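Moving the grasp planner off the old queue

I spent most of February on the planner in Zutano, the small stack I use to turn hand-held gripper recordings into something a policy can learn from. The part that needed work was the step between segmentation and grasp proposal. It treated every blob inside a container as one rigid object, so a heap of cloth got a single grasp point at its center.

The new version splits the heap by color and depth edges, then ranks the pieces by how much of each is exposed. Dark items still score too low, and I have a fix half written.
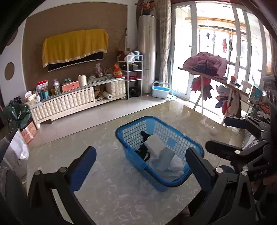

Two grippers at the basket, white cloth near the middle and a black garment in the pile.

I ran it over 24 clips on my desktop. The old code gave a usable first proposal in 6 of them. I haven't finished scoring the new one, so I won't quote a number yet. Run time went up, mostly in the depth edge pass, and I brought it back under 100 milliseconds per image by cropping to the basket rim first.

The crop brought its own bug. Lattice sides let the table show through, and Skidberg, the rim detector, sometimes took the holes for edges of the contents. I now mask the walls before anything else runs. Plastic bags and cable are the next test, because their outlines are so poor.

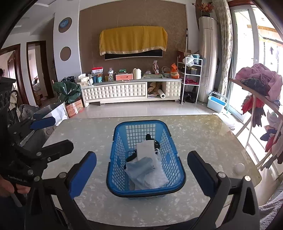

What is left

The config files are still a mess. There are 3 places to set the jaw width and they don't agree. I want to move all of that into Osman, which already holds the camera calibration. After that I'll tag a release and go back to the Brevlow logger, which drops timestamps when the disk is busy.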